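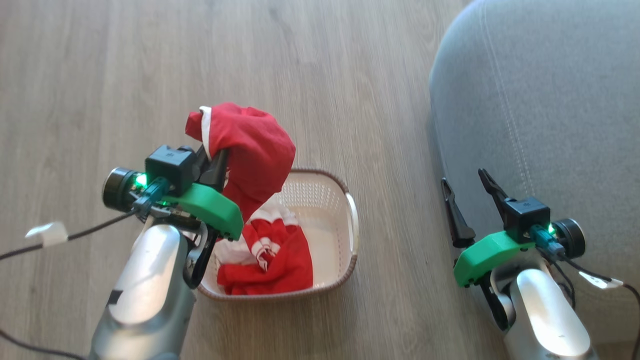 Laundry pickup with the two-arm unit: left gripper on a red garment, basket on the floor by the sofa.

Setting up a room for the Dretik home arm service

Dretik rents a two-arm unit by the month to households in Pruvunville and Clundus. The notes below cover laundry, the chore most renters start with. They were written after a month with the unit in a ground-floor apartment.

Basket

Use a low basket with an open top. Tall hampers put the clothes below the reach of the fingers, and the arm stops with a reach fault. A light-colored basket with darker clothes gives the wrist cameras the best contrast. White shirts in a white basket were the slowest load we ran.

Set the basket on bare floor. On a rug it slides or tips when a sleeve catches the rim. If the floor is slick, put two strips of shelf liner under the base.

Fill to half. A packed basket produces double picks, where two garments come up together and one drops outside.

Clothes

Close zippers and fasten hooks before loading. Turn hoods right side out. Socks should go in a mesh bag, which counts as one item.

Thin knits are picked up best by a bunch of cloth near the middle. The unit does this by default. Do not switch to edge grip for T-shirts; it is meant for towels.

Cables

Each wrist camera has its own cable. Tag both ends with white tape and write the port number on the tag. Leave enough slack for the full swing of the arm, then check that no loop lies where the basket will go. Recheck after vacuuming.

Furniture

Keep the work area clear of table legs. A sofa along one side is fine as long as the soft-surface limit is on. Throw blankets and cushions should be moved, as the unit will treat a hanging corner as laundry.

Cleaning

Wipe the fingers with a dry cloth after every load. Lint on the contact face lowers grip, and fabric softener residue is worse. Use rubbing alcohol on the fingers only. Clean the lenses with a glasses cloth.

Results and cost

Over the month the unit was given 1722 garments. A basket of 26 items took 70 minutes to empty and stack, unfolded. By hand the same job takes a few minutes, so run it while you are out of the room.

The Tiedemann folding board is sold as an add-on. It works with shirts and pillowcases. Fitted sheets are not supported.

Rental includes one replacement set of fingers. Camera cables are charged separately, so keep the original ties and bag for the return.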